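Our hospital is buying a suturing robot and calling it "support." What really changes for staff?

Posted by Regula Hollenstein in Workplace & Careers, Hospital Staff

I'm a scrub nurse, 23 years in operating rooms. In June our management announced a pilot with a system from a company called Stikska. The surgeon still does the surgery, but the robot is supposed to do the closing on its own, with somebody watching. We got a slide show with a lot of smiling people in it and the sentence "no positions will be affected." There are 54 of us in the department and I don't think one person believed it.

What I'd like to hear from people who have already had something like this at work:

Who ends up doing the watching, and do they get paid or trained for it?
Did the count of staff per room change later?
How do the residents learn to close if the machine gets the easy ones?

I'm not against machines. I've worked with the ordinary surgeon-driven robots for years and they're fine. I just don't like being told nothing will change by someone who is spending that much money.

Thanasis Vlachopoulos
14 replies in this topic

It's just a tool. People said the same thing about staplers. If you're good at your job you have nothing to worry about. My cousin's warehouse got robots and he still works there.

Balthasar Camenzind
Former sterile processing lead

I'd ignore the stapler comment. A stapler doesn't come with a service contract.

We had the Wetier instrument tracking system put in at my last hospital. Not surgery, but the same speech. Nobody was let go. What happened is that two people retired and the jobs were never posted again, and the rest of us picked up the scanning, the error screens and the phone calls to the vendor. The vendor's brochure said it would save 1,000 hours a year. I asked three times whose hours and never got an answer.

So get it in writing. Ask for the staffing per room now and for the next two years, including what happens when someone leaves. Ask who is allowed to stop the machine, and whether that person will be backed up when stopping it makes the list run late. Ask for paid training time. If they say it's too early to talk about that, it's too early to sign the purchase order.

On residents I can't help you.

Janaína Bastos
Skills lab coordinator, teaching hospital

I can take the third one, because I run a skills lab and we've had the Egger trainer setup in there for a while. Short version: the residents do get less practice unless someone protects it. When the robot arrived, the bench hours on the schedule were split with it and the residents got the evening half. I had to fight to get 82 hours a term put back in their name.

As for who watches, with us it landed on the technicians. It's tiring in a way the planners never figured on. You sit with your hand near the stop button and nothing to do, and then you're supposed to be sharp the second a thread snags. Nobody changed their pay grade. I'd push hard on that one before the pilot starts, while they still want you to be nice about it.

Also be careful with demos. Ask what happens after a loop slips or the thread frays, and who takes over. Ask to see it on something that moves and bleeds. The sales numbers you get will nearly all come from a pad.
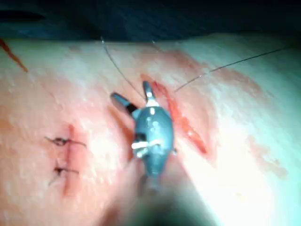 Closing a wound is a lot of small decisions, and that's the part I'd make Stikska talk about when they visit. Neat stitches on a pad don't settle much for me. The cut on the left has two finished stitches with their knots on the same side and I'd pass a resident on those, but the cut on the right is still wide open, and red color on a practice pad doesn't tell you how the thing copes with real bleeding. Bring one of your own surgeons and one of your own nurses to the demo, let them pick the cut, and write down every time a person has to step in. We didn't do that and I'm still sorry we didn't.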